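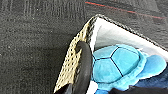

**Can a household robot put the toys away yet?**
Some of them can, slowly, in a room they've seen before, with somebody nearby to fix the misses.

## Chore automation (household and shop floor)

Chore automation means getting machines to do ordinary manual work that isn't the same twice. Tidying, folding, loading, wiping, sorting stock into bins. Distinct from *fixed automation* — a bottling line, a car-body welder — where the part turns up in the same spot every time and the machine needn't know much about it.

Single-purpose machines got into the home long ago. Washing machine, dishwasher, robot vacuum, mower. Each does one job and leaves the rest to a person: someone still carries the clothes, scrapes the plates, picks the socks up off the floor before the vacuum goes round. General chore machines are meant to do that leftover part.

### Terms

- **Pick** — getting hold of one thing and lifting it.
- **Place** — letting go of it where it's wanted. Often harder than the pick if the spot is small or already full.
- **Tidy** — a run of picks and places with no fixed order. Usage varies, some authors count wiping as well.
- **Assist** — any time a person steps in, by hand or by remote. See Measurement.
- **Reset** — putting the room back to messy so the machine can go again. Nearly always done by people.

### State of the work, by chore

**Toys and clutter.** Probably the furthest along of the open-ended chores. Toys are light, mostly hard to break, and nobody minds much which way up they land. Plush is forgiving to grip as it squashes to fit the fingers. Trouble comes from the very small (beads, single bricks), the very flat (cards, jigsaw pieces) and anything stuck under the couch. Open-topped bins are easy to drop into. Soft linings can fold over on themselves and catch a finger, lids are a seperate problem.

**Laundry.** Moving clothes from one container to another works fairly well. Folding works on towels and T-shirts, less so on fitted sheets, anything with straps, anything inside out. Dark clothing in a dark pile is a known nuisance, the cameras can't find the edges. Pairing socks is slow.

**Dishes.** Loading a rack with plates of one type, fine. Mixed kitchen at the end of a family dinner, not there. Glassware is the usual sticking point, being clear, thin and shiny. Pots with food stuck on need scrubbing, and judging when a pot is clean has had less attention than it deserves.

**Floors.** Vacuuming is solved enough to be sold in ordinary shops. Stairs aren't. Mopping in between.

**Bathrooms.** Wiping a flat vanity has been shown many times. Toilets and shower corners seldom, mostly in staged rooms.

**Beds.** Large cloth, two-handed reach, heavy mattress. Few serious attempts.

**Shop floor.** Putting boxed goods on shelves and moving totes between benches are the common ones. Better suited than homes in most ways: level floors, steady light, the same stock each week. Small-parts kitting (screws and clips into trays) still goes mostly to people or to vibrating feeders, which are old technology and very good at it.

### Why it's hard

Homes differ. A machine taught in one kitchen may lose a good part of its skill in the next one, for reasons as dull as a different bench colour.

Contact is hard to see. A hand camera gets a close view but the fingers themselves cover much of it, often at the moment of grasping. Touch sensing helps and adds cost, wear and wiring.

Soft things have no fixed shape. A rigid box can be described by its position and which way it faces. A jumper can't.

Long jobs pile up errors. A tidy of 20 items at a 95 per cent success rate per item will, on average, leave one thing wrong. People notice the one thing.

Cost as well. A part-time cleaner is quicker at present and can do the windows.

### Measurement

No agreed test. Figures from different groups usually can't be compared. Most count successes per try, some count minutes, a few count assists per hour, which tells a buyer more than the other two.

The Zostisby trials, run in April in furnished rental units, are cited fairly often for publishing the misses along with the rest. Of 817 attempted pick-and-place actions in lived-in rooms, 319 needed an assist of some kind. Clutter did best. Kitchen items did worst. The same report gives a comparison on a shop bench in Grajales with 200 attempts on boxed stock, but the assist count is left out of the summary table and appears only in an appendix, so it gets misquoted.

Percy Palomino, who wrote up the trials, argued that speed should be reported beside every success rate. "A machine that clears the lounge by lunchtime has cleared the lounge," he wrote, "but you have been standing in the hall since breakfast." Zesidow, a supplier of shelving systems, took the other side and holds that slow is fine if the work is done overnight. Both views turn up in later writing.

### Methods

Older systems were programmed step by step and did well only in prepared rooms. Most current ones learn from demonstrations: a person performs the chore, either by driving the arm remotely or by using a hand-held gripper with a camera on it, and the recordings are used for training. Needs a lot of recordings. Zosico's tidying set, for one, holds 145 hours across bedrooms and playrooms and its makers still call it small.

Practising in simulation is cheaper. Works well for walking and rigid objects, poorly for cloth, though the gap has narrowed.

### Safety

Slow arms, padded fingers, a stop button in reach. Small children and pets are the main worry in homes, also dropped items on stairs. Rules written for factory robots assume trained staff and don't carry over neatly to a hallway. Cameras in bedrooms raise privacy questions, espescially where a remote helper can look through them.

### See also

- Robot vacuum
- Remote operation
- Bin picking
- Domestic labour, history of

*Last revised May 2026. Section on beds needs sources.*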